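Wistidex call notes, written up fast, sorry for the gaps

Towels, mostly. That's the project at Wistidex, teach an arm to fold from demos people record by hand. 2512 demos so far. "Half of those we'd throw out now," the lead says.

Why? Speed. Early ones too quick, policy learned to snatch. So they slowed everybody down, over 15 seconds a fold, and retrained. Result: 14 bad grasps in 100 tries on the Hokine test set. Old number she wouldn't give me. "Worse. Put worse."

Pads matter more than she expcted. "Worn ones grip differently, and the model picks up on it." They keep worn and fresh in the mix.

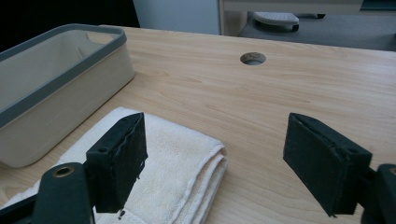
Phelan isn't convinced, and wrote back that one table and one kind of cloth proves very little, try it with fitted sheets. She's read it. "Fair. Sheets are next." Starting in December, if teh new pads show up.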